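Home Datasets Models Docs Issues Contact

Search this site Search Go

# Kukine Teardown Set

Data card, release 2

## What this is

The Kukine Teardown Set holds recordings of a robot arm opening and stripping used desktop computers. It has 975 episodes. Each one has wrist video, joint positions, gripper opening, wrist force and a short text label for the task. Tasks include unplugging data and power cables, working a drive latch, pulling a drive and lifting out a fan.

The computers came from Nowicki, an office clearance firm. They are mixed models and ages. Some have dust or missing screws, and we left them that way.

Release 2 exists mainly because of a fault in release 1. If you trained on release 1, please read the next section before using your results.

## Known fault: late stop on cable snag

In 11 episodes the gripper caught a cable while backing out of the case and kept pulling after the force limit had been reached. The limit was set correctly in the arm controller. The gripper driver, a Tridau package, was holding force readings in a buffer and passing them on 200 ms late. During slow moves the delay made little difference. During the retreat move, which is the fastest one in the script, it was enough to pull a connector off a board.

Damage across the 11 episodes was limited to torn connectors, one bent drive cage and a cracked finger pad. There were no injuries. The logs do show that an operator's hand was inside the marked work area in 2 of the episodes. We treat those as safety events and they are flagged separately.

The fault was first reported on a Monday as a "sticky gripper." We spent most of that week checking the linkage, which was fine. The delay only showed up when we put the raw sensor log next to the driver log.
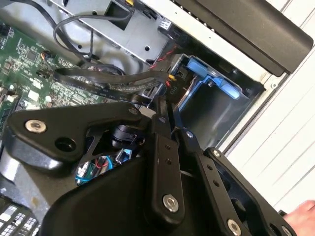 ARORIER TEST BAY, December

Drive-side work puts the gripper into the part of the case where the cabling is tightest. In the view here, the flat SATA cables run across just above the gripper, and thin colored wires show through a gap in the linkage. The power connector marked P10 is close by, as is the drive cage with its blue release lever. The finger links have open holes and exposed bolt heads, and a thin wire can hook on either. A fingertip is also in view at the far right, against the white panel next to the gripper link. The current operator rule is hands off the case whenever the arm is enabled, and this applies to steadying the case as well. Use the clamps.

## Changes in release 2

- Driver buffer removed. Force readings now go straight to the controller.
- Retreat speed cut by half inside the case.
- The arm pauses after each grasp release and waits for the operator to confirm before backing out.
- Snag episodes kept, with `fault=1` in the index file.
- Safety events marked `hand_in_area=1`.
- Force timestamps corrected in all episodes. The old values are in `force_raw`.

## Recommended use

Leave out `fault=1` when training a policy. The commands in those episodes look normal, and a model will learn to pull through a snag. They are useful for testing a snag detector, which is why we did not delete them.

Do not use the force channel from release 1 for anything that depends on timing.

## Limits

Only one gripper type was used. The wrist camera is often blocked by the gripper itself, so many snags cannot be seen in the video and have to be found in the force trace. Hand labels were made from the wrist view plus operator notes, and a hand outside that view may have been missed.

## Reporting problems

Open an issue with the episode number and the release you are using. If it involves a person near a moving arm, put "safety" in the title so it gets read first.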